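Caltar is a software package for planning and controlling the motion of two-handed robots. It was first written by Danylo Derkach as a grasp planner for a single arm and is now maintained by Prokik. The package joins a motion planner, a hand controller and a simulator, which share one description of the robot and its workspace.

A task in Caltar is written as a list of stages, such as reach, grasp, lift and release. For each stage, the planner proposes wrist positions and finger angles and rejects those that would bring the hands into contact with each other or with the table. The standard library holds 211 object models and 78 containers. Users may add their own.

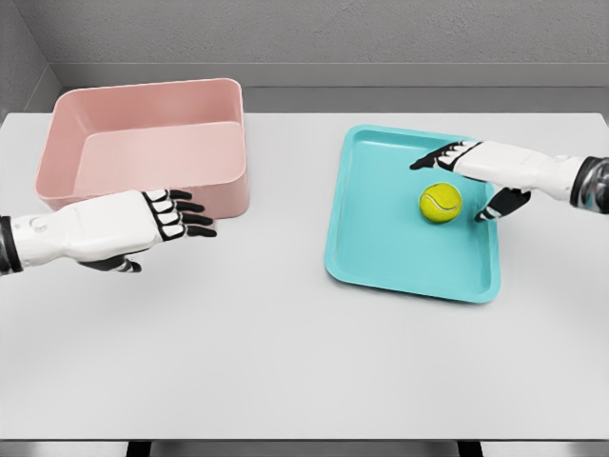

Simulated tabletop task with two robotic hands, a tennis ball on a turquoise tray and an empty pink bin.

Finger motion is handled apart from arm motion. The hand controller runs in 3 modes: position, force and mixed. In mixed mode, the thumb and index finger may follow a force target while the other fingers hold a fixed pose.

The Tikberg test set, released in March, contains 3,209 simulated tabletop tasks for use with Caltar. Results are stored as plain text logs and can be replayed at reduced speed.

Related articles
Dovhaniuk planner
Grasp planning
Prokik
Robot simulation
Tikberg test set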